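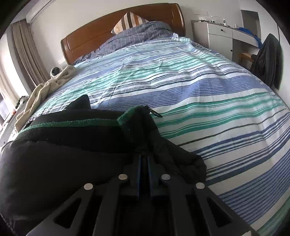
plondeo_carla
OK bed people, I need opinions! I've been stripping the guest room since lunch and I'm completely hooked on mixing stripes now. The headboard is the old glossy reddish-brown one with the curved top (874 posts on this board and I finally get to show it off), and I used to think it needed plain white everything. Then I put the blue, green and white striped sheet on and wow. The striped cushion with the brown and orange bands is staying too. Clothes still have to get folded and the quilt hasn't found its place yet. So: pinstripe quilt on top, or is that one stripe too many?

Noboru Chiba
Keep it! Pinstripes that thin read as solid from the doorway. I'd fold it in thirds across the foot.

eltton27
Gonna disagree with Noboru. Three kinds of stripes make my eyes swim. I'd use the beige knit as the top layer and put the quilt in the closet until it gets cold.

Noboru Chiba
It's October, it IS cold lol

eltton27
Not at my house.

Dewanti Y.
Love that headboard!! Mine has the same kind of rounded posts and I rub it down with a barely damp cloth, then a dry one. Carla, is the cushion cover removable? Brown and orange next to all that blue is so cheerful.

plondeo_carla
Zipper on the back, yes! Goes in on cold with the sheets. And eltton, I tried the knit alone and my sister said it slides off every time she turns over.

eltton27
Tuck it in at the foot then. Still voting no on the quilt.

Ademir T.
Quilt yes, cushion no. Sorry Dewanti. Post another one Friday when it's made up?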